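Household Life and Material Culture
Handout 6: Washing day before the machine

Reading for this week: the Sowerby extracts in your pack (the laundry book first, then the letters) and the short chapter on soap. If you only have time for one, make it the laundry book. It looks dull for two pages and then it gets wonderful.

Where we got to last time

We finished on water, and on how much of a household's week was arranged around fetching it. Keep that in your head today. Everything that follows depends on somebody carrying water in, heating it, and carrying it out again dirty. When you read a manual that says "rinse in three waters", stop and think about the walking!

1. Why Monday?

The usual explanation is that Sunday's cold meat gave the household a dinner needing no cooking, so the fire was free for the copper. I think that's partly right, but look at the rest of the week too. If you wash on Monday you can dry on Tuesday, iron on Wednesday, mend after that and have clean linen for Sunday. The day is fixed from both ends. Larger houses with plenty of linen often washed far less often, once a month or even less, and a long gap between washes could be a kind of boast. It meant you owned enough sheets to wait.

2. Sorting and soaking

Sorting came first, usually the evening before. Whites from coloureds, fine from coarse, and the greasy kitchen cloths kept well away from everything. Then soaking, overnight if possible, in cold or barely warm water. Hot water sets a bloodstain, and every laundress knew it long before anyone could have told her about proteins.

Before cheap soap there was lye, made by running water slowly through wood ash. The ash mattered (fruit woods and ash were prized, oak could stain), and so did the patience. The process of passing lye through a packed tub of linen was called bucking, and the tub was a bucking tub. If you come across "buck" in an inventory, check the context before you decide there was a deer involved.

3. The wash itself

The vocabulary changes from county to county and it is one of the great pleasures of the subject. A dolly is a pole with legs or pegs at the bottom, twisted by a handle at the top. A posser is a plunger, often a copper bell on a stick. A peggy, depending on where you are, may be either of these or something in between. Write down the word exactly as your source gives it, and don't tidy it up.

The copper was for boiling whites. It was generally built into a brick surround with its own small fire underneath, and lighting that fire was very often the first job of the day, done in the dark.

4. Rinsing, blueing, starching

Yellowed linen was the enemy. A little blue in the last rinse made whites look whiter to the eye, which is a lovely bit of practical optics. Starch came after, thick for collars and thin for tablecloths. Manuals disagree fiercely over the proportions, and they do it with real feeling. Enjoy the footnotes.

5. Drying, and the trouble with weather

Hedges, lines, grass, racks hauled up to the kitchen ceiling. Lavender and rosemary hedges were used on purpose for their scent. In towns the smoke was a constant worry, and I'd like us to spend some time on that in class, as the letters are so good on it.

6. After the copper
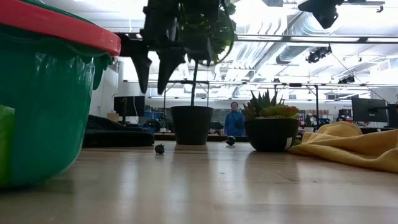 Benedicta Annan
Course tutor, Household Life and Material Culture
Thursday, May 5, 2022

Plastic changed the tub more than it changed the wash. A wooden tub had to be kept damp or it shrank and leaked, and a full one was a job for two people. Galvanised metal was lighter, and plastic lighter again, in colours no cooper ever dreamed of. It is also the vessel we are least likely to collect, so please look at the ones in your own cupboards with a historian's eye. Who uses them, and for what? Very few have only one job.

For the seminar

Gavin Baird will open with the laundry book. Leanne Kershaw has offered to bring her notes on dialect words for the posser, so come with a word of your own, preferably from an older relative. Honeylyn Navarro is reading from the letters.

Questions to think over beforehand:
What does the laundry book count, and what does it leave out?
Who is paid for washing here, and who is doing it unpaid?
Where does the dirty water go?

The short essay is 2000 words, references not included. You can choose any stage of the wash, any place and any period before the electric machine. Object essays are very welcome, and so are essays built on a single page of a single source. Please talk to Nayara Barbosa about image permissions before you start, as she has the forms.

Next handout: ironing, mangles, and the box mangle full of stones, which I have been looking forward to since March.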